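The Petley Bus

Jurgita Stankevičius had the letter in her coat pocket when she got on the bus at Ramasamy's, and she kept her hand on it all the way up the hill. It was November and the heater under the back seat was blowing on her ankles. A boy across the aisle was eating crisps one at a time.

The letter was from the solicitors in Petley. It said that her aunt's house had been sold and that there was 1076 pounds left over once everything was paid. It also said there was a box, and would she please collect it by Friday, as the office was moving.

She had not seen her aunt for a long time. They had fallen out over a wardrobe. Her aunt had promised it to her and then given it to a neighbour, and Jurgita had said something on the phone that she would have taken back if her aunt had rung again. Her aunt had not rung again.

The office was over a shoe shop. Rafferty Abernathy came down to let her in himself. He was younger than his letters and had a plaster on his thumb.

"It's heavier than it looks," he said. "Have you got a car?"

"I came on the 69."

He went and found some string. While he tied it she signed the form in 2 places, and he gave her a pen to keep, though she hadn't asked for one.

She missed the ten past four and had to wait in the shelter with the box on her knees. It started to rain. A woman asked her whether the bus went by the hospital, and Jurgita said it did, and then worried that it didn't any more.
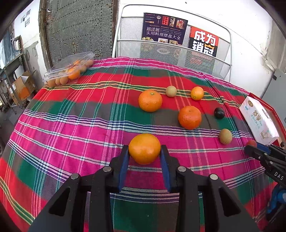 At home she put the box on the kitchen floor and made her tea first. She had an egg and the end of the loaf. She washed the plate and the pan and dried them. Then she cut the string.

On top was a cardigan she didn't recognise. Under it were some birthday cards, a tin of buttons, a radio with no back, and a brown envelope with her name on it in her aunt's square writing. There was a key inside and a piece of paper torn off a calendar.

The paper said: Mrs Dunne is moving to her son's and can't take the wardrobe. I have put it in store. Unit 773. I have paid to the end of the year. You will need a man with a van.

There was no date on it. The calendar side showed part of a spring month, but she couldn't tell which year.

Jurgita read it standing up, and then she sat down on the step stool and read it again. She thought about where a wardrobe would go. The bedroom wall was too short unless the bed came away from the window, and the bed had been under the window since she moved in.

She got the tape measure out of the drawer and went upstairs. She measured the wall, wrote the number on the back of the solicitor's letter with Mr Abernathy's pen, and went to see whether the bed would move.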